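Buy the simulator first, then ask about the arm

Clustano sells its bench arm in two ways. You can buy the hardware for 4,000 dollars, or you can buy the simulator license for 300 and run the same programs on a screen. Most shops I hear from skip the second and go straight to the first. I think they have it backward.

I have had the license since May. My shop, Grullimside, does small assembly work, and we wanted to know if an arm could take parts out of a bin and set them down in a fixture. A salesman will tell you yes. The simulator let me find out which parts, from which side, and how many times the wrist would have to fold back on itself to get there.

It took me two evenings to build a room with a table in it. The manual is dull but correct. Sunee Thongdee, who runs the second bench, had never programmed anything and was moving the arm by the end of her first afternoon. She found a reach problem I had missed. We moved the base in the software and it cost us nothing. On the shop floor that would have meant new bolt holes.

There are things I don't like. The license is tied to one computer. Small parts piled in a box behave too politely, and they don't hook together the way ours do. Lighting is slow to adjust, and a bad setting throws shadows across the whole bench.

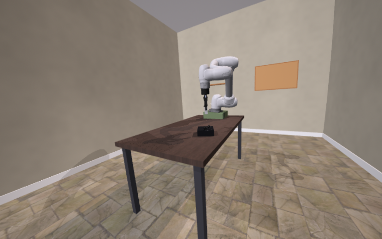 Still, none of that would have changed our decision. Pádraig Hennessy at Bodley bought a competing kit from Onsri for 2,659 dollars, with no simulator at all. He spent another 1,000 on a new stand after learning that the arm couldn't reach the back of his tray. He is happy with it now. He would have been happy sooner with a week of trying things on a screen.

My complaint with Clustano is that the license fee doesn't come off the price of the arm if you go on to buy one. It should. A shop that pays to test the product before ordering is a customer they want to keep — and one less likely to send the thing back.

We haven't ordered ours yet. I still have two part numbers to try, and the long bracket is giving me trouble at the wrist.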